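Can a robot do my Saturday job yet?
Project report, Lumturie Delić

I picked this topic because I spent last June sorting returns in the stockroom at Kulham, and my manager kept joking that a machine would have my job by fall. So I wanted to find out!

First I timed myself. I sorted 200 small parts into bins, with breaks, and got faster as I went (and sloppier, which Zdenka Hodžić pointed out when she checked them). Then I read whatever I could find on warehouse and laundry machines -- way more on warehouses, because folding a towel is apparently really hard. 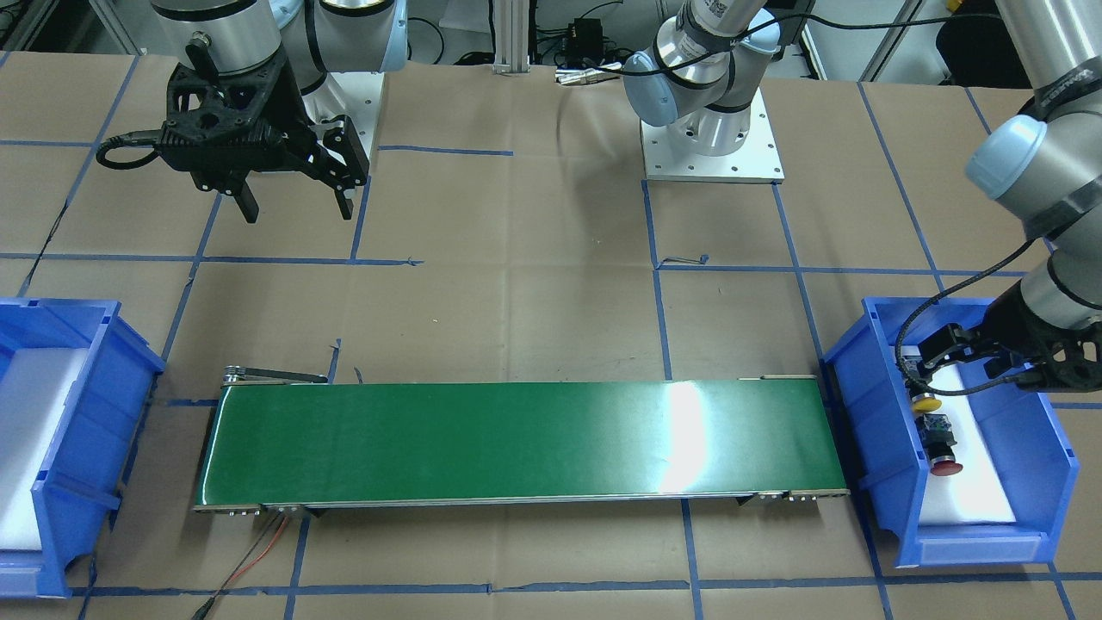
My stockroom question came down to picking things up. I can grab a part from any side without looking, and I never think about it. A gripper has to come at it right, like the black one reaching into the blue bin over a push button with a yellow top and a red cap. The white foam helps a lot, I think, and my bins at Kulham were just a jumble. I'd say my job is safe for a while, but I wouldn't bet on the neat bins.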